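Search Dinora
Type and press enter

Teaching a robot arm to push, one afternoon at a time

Thursday, June 11, 2020
40 shares 2 comments

Seon-mi Seok had already been at her bench for hours when we finally got her on the phone, and she apologized twice for the sound of the radio before she found the knob and turned it down. She runs the data side of a small project called Nirkier, which is trying to get a robot arm to tidy blocks on a board when somebody asks it to in plain words. She is happy to talk about it, and once she starts you would be foolish to stop her.

"People hear 'robot learning' and they picture the computer doing all the learning by itself in a dark room," she said, laughing. "Well, first it needs something to learn from, and that something is mostly me and Mylene moving blocks."

Mylene Bautista joined last August, after years of teaching piano to children, and Seok says it shows in her hands. The two of them take turns steering the arm, and every push is saved along with a sentence saying what the push was for. They have 608 of these saved so far. Seok would like a great many more, but she is in no hurry to get them badly.

"I used to throw out the clumsy ones," she told us. "You miss the block, you come back around, you nudge it again. I thought, who wants that? Then Mylene said that her students learned the most from watching her fix a wrong note, and I went and dug as many as I could out of the trash folder."
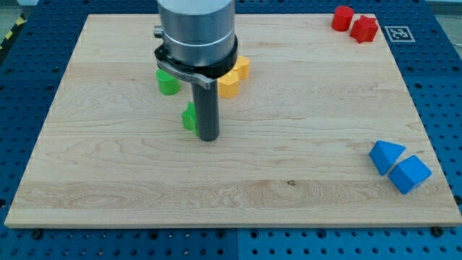 The arm over the maple board, with green and yellow blocks close by the rod and the reds and blues farther out. Photo: Nirkier

The arm pushes with a plain rod, and Seok is fond of it. A hand with fingers can pick a thing up and be done, she explained, while a rod has to come at a block from the proper side or the block goes spinning off somewhere else. The star shapes are her least favorite. "A cylinder is like a polite guest – it goes more or less where you show it. The stars catch on their points and turn, and then you have to think again."

The sentences are Bautista's department. She came on the line for a few minutes, and she had plenty to say about the word "next."

"Next to the yellow one. Which side? How close? I write it the way I'd say it to my sister, and Seon-mi writes it the way she'd say it, and we keep both," she said. "The arm will have to put up with all kinds of people."

Do they ever get tired of it? Seok thought about this for a while. Some afternoons drag, she admitted, and on those days they stop early and go over the old recordings with a pot of tea. Next on her list is a set of longer requests, the sort where one block has to be moved out of the way before another can get through.

"I did one of those this morning," she said, "and I got the blue one stuck in a corner. I saved it anyway."

2 comments

Search Dinora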